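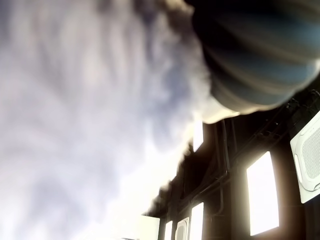 Langsam reisen mit Standquartier: wer macht mit?

wanderlaus schrieb:
Hallo zusammen! Wir haben es im August endlich gewagt: vier Wochen am Stück an einem einzigen Ort statt wie sonst alle zwei Tage Koffer packen. Unser Quartier war in Bornham, zweiter Stock, Blick auf den Bach, und ich bin immer noch völlig begeistert!! Morgens um sieben zum Bäcker, danach mit dem Bus irgendwohin (die Linie 12 fährt bis zum Stausee) und abends wieder im eigenen Bett. Am Ende hat uns die Frau an der Käsetheke gegrüßt. Wer von euch reist auch so? Ich sammle schon Ideen fürs nächste Jahr.

Kofferkind schrieb:
Schön zu lesen, aber für mich wäre das nix. Vier Wochen Bornham? Nach drei Tagen kenne ich dort jeden Stein. Ich hab nur 30 Tage Urlaub, da will ich was sehen.

wanderlaus schrieb:
@Kofferkind Dachte ich früher auch! In der zweiten Woche hatten wir trotzdem erst die halbe Karte durch. Allein der Höhenweg Richtung Varker hat drei Etappen, und die mittlere (über die Schafweiden, mit dem kaputten Gatter) sind wir gleich zweimal gegangen, so toll war die.

KevinCondori schrieb:
Volle Zustimmung für wanderlaus. Ich war am selben Höhenweg unterwegs, 702 Höhenmeter am ersten Tag, das merkt man am Abend. Kleiner Tipp: im Gasthof unten in Varker die Suppe nehmen, egal welche. Und am Kiosk nur bar zahlen, Karte ging bei mir nicht.
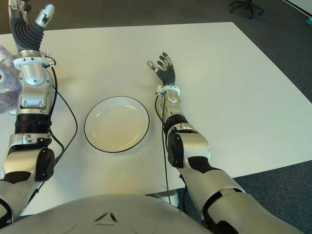
Der Teller ist leer.

Kofferkind schrieb:
702 am ersten Tag und das nennt ihr langsam? :D

rozite_o schrieb:
Ojārs hier, ich misch mich mal ein. Beim Geld hat das Standquartier klar die Nase vorn. Wir haben für die vier Wochen 1080 Euro Miete bezahlt, zu zweit. Auf der Rundreise davor lag allein das Zimmer oft bei 100 pro Nacht, und dazu kam jeden Abend Restaurant.

Kofferkind schrieb:
Ok, beim Preis geb ich mich geschlagen. Beim Rest nicht. Mir fehlt dieses Kribbeln, wenn man morgens nicht weiß, wo man abends schläft.

wanderlaus schrieb:
Das Kribbeln hatten wir auch, als der letzte Bus vom Stausee ohne uns weg war! Wir sind dann zu Fuß zurück, fast drei Stunden, und oben am Sattel kam der Mond raus. @rozite_o wo wart ihr denn für den Preis?

rozite_o schrieb:
In Firnia, ganz am Ortsrand. Wir wollen wieder hin, ich schick dir den Kontakt per PN.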